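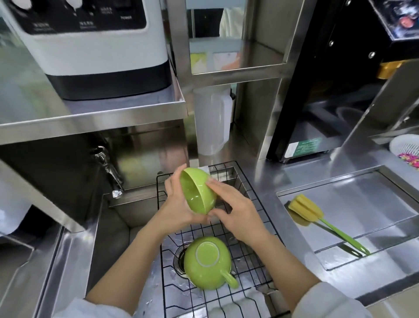

Tranari drink counter, gripper comparison
Pre-run safety and inspection checklist, with comments
Grippers under test: Olleck two-finger, Zamfir soft four-finger
Arm: Motton, same unit for both
Inspected by: Bent Kragh
Month: May

Marks used: OK, FIX (sort it before power), NO (do not run). A comment is required for FIX and NO. Comments on OK are optional, and I have abused the option.

SECTION A. ARM AND MOUNT

A1. Base bolts torqued and paint-marked.
OK. Marks line up. One bolt has three coats of paint from previous inspectors, all of whom agreed with each other.

A2. Emergency stop reachable from the operator position without crossing the arm's reach.
FIX. It was reachable if you had the arms of the robot. Moved to the near edge of the operator table. OK on recheck.

A3. Emergency stop tested at slow speed and at full test speed.
OK both. Do this again after every gripper swap, including the swap you think doesn't count.

A4. Cable dress checked through the full wrist range.
FIX. The Olleck cable snags at the far end of wrist roll. Added a loop and a strap. The Zamfir uses an air line instead, which doesn't snag but does slowly wind itself around the forearm like ivy. Limit wrist roll in software and unwind between batches.

A5. Speed and force limits loaded, and confirmed on the pendant.
OK. Read the number on the pendant. The number in the spreadsheet is a hope.

SECTION B. GRIPPERS, OFF THE ARM

B1. Finger pads free of cuts, glaze dust and dried soap.
Olleck: FIX. Small nick in the left pad. Replaced from the spares bag.
Zamfir: OK. Silicone picks up every crumb in the building, so wipe before each batch and don't look too closely at the cloth.

B2. Wet seals rated for splashing, and seated.
Olleck: OK.
Zamfir: OK. The seal ring can be put in upside down and will feel perfectly fine until it leaks. The flat side faces the wrist.

B3. Power-loss behavior tested while holding a plastic dummy bowl.
Olleck: OK. Holds. You will need the release key to get your bowl back.
Zamfir: FIX. Lets go when the air goes. Fitted a check valve and it now holds long enough to get a hand towel under it. Rerun with the valve before any ceramic goes near it.

B4. Pinch points labeled.
Olleck: OK.
Zamfir: OK. The label is larger than the pinch point.

SECTION C. CROCKERY AND TARGETS

C1. Every piece checked by fingertip for chips, rim and foot both.
OK. Do this dry and in good light. A chipped rim cuts a soft finger in one grasp, and yours in about the same.

C2. Both colors present, lime green and white.
OK. The colors matter for the camera, see D2. Do not substitute the nice bowls from home.

C3. Bowls in the clear tray foot up, in rows, fingers' width between rims.
FIX. The first layout had the rims touching. The Olleck can manage that by sliding one jaw down the outside of the foot. The Zamfir needs room to open and will shove the neighbor aside with great gentleness and no remorse. Use the wider layout for both grippers or the comparison is worthless.
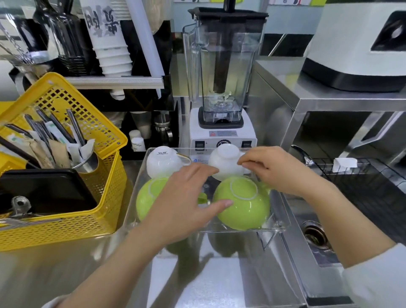

C4. Loose items outside the arm's reach, or fenced off.
FIX. Straws and paper sleeves are light enough to be dragged along by a sleeve, a hose or a draft. Anything with a blade in it gets unplugged and stays unplugged, even if someone on the team wants a smoothie. Tray position taped on the counter so that it goes back to the same spot.

C5. Hand pass done before the robot pass.
OK. A person does the whole sequence first: tray, sink, rack, back to tray. Write down where they regrip. Every regrip is a place where a two-jaw tool will have opinions. The tilt over the sink is the worst, where the lower hand quietly takes the load while the upper one turns the rim. We have given the robot one hand and expect the same result.

SECTION D. CAMERAS

D1. Wrist camera window clean, bracket tight.
OK. Bracket was tight. Window had a thumbprint matching the person who tightened the bracket.

D2. Rim detection checked on both colors.
FIX. Green against steel is easy. White is harder when the steel reflects the ceiling, and the detector then finds a second, imaginary bowl on the countertop. Lowered exposure and repeated. Acceptable now, but check again if anyone changes the lights.

D3. Clear tray walls entered as fixed obstacles.
OK. The depth camera can't see them and never will. Type them in by hand.

D4. Camera clock and controller clock agree.
OK.

SECTION E. SINK AND RACK

E1. Wire rack seated on the basin floor, no rocking.
OK. Press every corner. A rack that rocks for your hand will walk for a robot.

E2. Mugs placed upside down, handle direction the same for the whole batch.
OK. Handle toward the lower right as the operator sees it. If a handle points any other way, the Olleck closes on it and lifts the mug like a handbag.

E3. Clearance between a held bowl and anything already on the rack.
FIX. Raised the approach height. The planner was treating a standing mug as a polite suggestion.
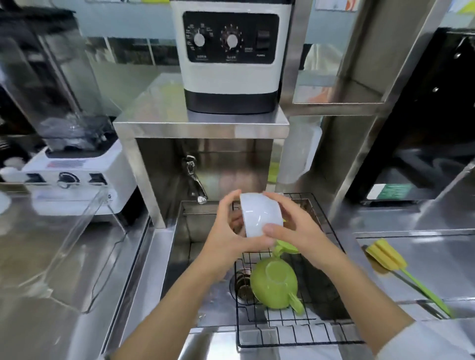
E4. Faucet position marked, and spout modeled where it really is.
FIX. The spout had been drawn in straight down the middle of the wall by somebody with a love of symmetry. Measured it and redrew it.

E5. Appliances above and beside the sink off, or kept clear by the software fence.
OK. Fence set. Hot water is not part of this test, and item E5 stays on the list until people stop proposing it.

SECTION F. RESULTS CARRIED OVER FROM THE DUMMY-BOWL RUN

Olleck: 3,000 grasps attempted, 2,832 held to release. Drops bunched at the tilt, nearly all with wet pads.
Zamfir: stopped early for the B3 valve. No score. Please quit asking me which one won.

Pass mark for moving to ceramic is 94 percent. The Olleck clears it by a hair and is released for ceramic at reduced speed, one piece on the rack at a time.

SECTION G. OPEN ITEMS

Zamfir valve rerun, then B3 and A3 again.
Spare Olleck pads, two sets. The spares bag now contains a bag.
Exposure setting from D2 to be saved under a name other than "final."

Signed: Bent Kragh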